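塔尔维尔警员涉开枪致死案：检方称将起诉，关键材料仍未公开 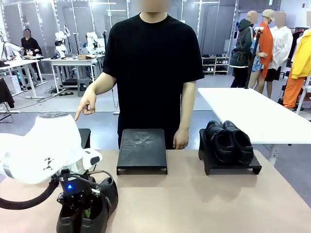

一名身穿黑色短袖T恤的男子站在米色桌面后，一手伸出食指。

2025年5月19日，星期一

塔尔维尔地区检察官办公室周一宣布，将以过失杀人罪起诉一名29岁的巡逻警员。该警员4月在苏尔特盖特街区一次路边盘查中开枪，一名30岁的男子中弹身亡。检方没有公布警员姓名，理由是起诉书尚未正式递交法院。

发布会开了20分钟，记者提问的时间更短。主持发布会的副检察官宣读了一份两页的声明，随后只回答了几个问题，对多数追问的答复都是“调查仍在进行”。

按检方的说法，事发当晚，这名警员与一名同事拦下一辆尾灯损坏的灰色轿车。驾车男子按要求下车，出示了证件。双方随后发生争执，警员开了2枪。声明称，男子中枪时“没有持有武器”，并称警员开枪“不符合当时情形下的合理判断”。

这与警方最初的通报相去甚远。事发次日，塔尔维尔警察局发出的通报写的是男子“伸手去取疑似危险物品”，警员“出于自卫”开枪。通报没有说明那是什么物品。周一被问到此事时，警察局发言人表示，最初的通报“依据当时掌握的信息写成”，局方不打算撤回，也不打算更正。至于当时掌握的信息由谁提供，发言人没有回答。

更难解释的是执法记录仪。两名警员当晚都佩戴了设备，检方确认其中一台完整录下了过程，另一台在开枪前停止了录制。停止录制是人为关闭还是设备故障，检方说要等技术鉴定。鉴定由一家名为卢兰斯的外部公司承担，而这家公司同时也负责警察局记录仪的日常维护。有记者问这样的安排是否妥当，副检察官称该公司“具备相应资质”，接着就叫了下一个提问者。

死者家属的代理律师尼加特·贾托伊当天下午在法院外表示，家属欢迎起诉决定，但对罪名不满意。

“检察官自己说他没有武器，自己说开枪不合理，最后拿出来的却是过失杀人。”贾托伊说，“这两句话之间缺了一段，我们想听听那一段是什么。”

她说，家属至今只获准看过一次录像，看的是剪辑过的版本，没有声音。她已书面申请查看完整文件，尚未得到答复。检方对此的回应是，案件进入审理之前，完整录像属于证据，不宜向外提供。可是警察局在4月的通报中引用过录像里的对话，当时并没有人提到证据规则。

警员工会则称起诉“仓促”，并说该警员自事发以来一直配合调查。工会没有说明配合的具体内容。检方的声明里有一句提到，警员本人在事发多日之后才接受第一次正式问话，问话时有律师在场。按照警察局现行的内部规定，涉枪警员可以在问话前查看自己的录像。这名警员是否看过，检方和工会都没有给出明确说法。

目前该警员已停职，薪水照发。同行的那名同事没有被起诉，仍在岗，只是调去做文书工作。检方表示“不排除”追加指控，但没有给出时间。

市议会公共安全小组原定上周就此案举行听证，后来推迟，新的日期未定。小组成员包蒂斯塔在电话中说，推迟是为了避免影响司法程序。被问到议会是否会要求警察局交出内部调查报告时，她说“会考虑所有选项”。去年另一宗警员用枪案发生后，议会也有过类似表态，那份报告到现在还没有公开。

苏尔特盖特街区的居民对周一的消息反应不一。一名在事发路口开修鞋铺的店主说，他当晚听到了枪声，事后主动给警察局打过电话，一直没有人来找他做笔录。检方称已询问“所有相关目击者”，但拒绝透露人数，也拒绝说明这名店主是否在内。

如果罪名成立，该警员面临监禁。检方称起诉书将在近期递交，首次出庭的日期由法院另行通知。警察局表示，在案件审结之前不再就此发表评论。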